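Ticket 211: Untertitel laufen bei der Serie „Paten“ nicht synchron
Produkt: Vestetti Streaming-App für Fernseher
Status: teilweise gelöst
Eröffnet: September 21, 2025

Problembeschreibung

Ich schaue die Serie „Paten“ in der Originalsprache mit deutschen Untertiteln. Seit dem letzten Update der App kommen die Untertitel zu spät. Am Anfang einer Folge merkt man es fast nicht, aber nach der ersten Werbepause beträgt die Verspätung 300 Millisekunden, und nach der zweiten wird es noch mehr. Bei den schnellen Dialogen im Gerichtssaal weiß ich dann nicht mehr, welche Person spricht. Im Juni habe ich die erste Staffel komplett ohne diesen Fehler gesehen.

Was ich schon probiert habe

App beendet und neu gestartet: keine Änderung.
Cache gelöscht und neu angemeldet: keine Änderung.
Tonausgabe von der Soundbar auf die Lautsprecher vom Fernseher gestellt: keine Änderung, der Ton passt auch immer zum Bild.
Dieselbe Folge auf dem Tablet: Untertitel sind richtig.

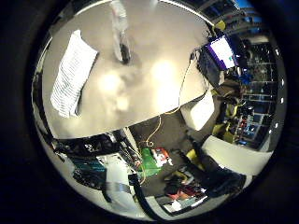 Andere Serien habe ich auch getestet. „Kapoor“ hat denselben Fehler, aber nur in Staffel 2. Bei Filmen ohne Werbepause konnte ich ihn nicht finden. Meine Leitung hat 100 Mbit/s, und das Bild bleibt nie stehen.

Antwort vom Support

Vielen Dank für die genaue Beschreibung. Bitte stellen Sie unter Einstellungen – Wiedergabe – Untertitel die Option „Zeitmarken vom Server“ auf „Aus“ und starten Sie die Folge von Anfang an. Die Untertitel für beide Serien liefert unser Partner Boltusent. Wir haben die betroffenen Dateien zur Prüfung dorthin gemeldet.

Rückmeldung

Mit der Option auf „Aus“ läuft „Paten“ jetzt richtig, auch nach der Werbung. Bei „Kapoor“ ist die Verspätung kleiner geworden, aber sie ist noch da. Wenn ich zehn Sekunden zurückspringe, stimmt es wieder bis zur nächsten Pause – damit kann ich vorläufig leben. Bitte lassen Sie das Ticket offen, bis die neuen Dateien da sind.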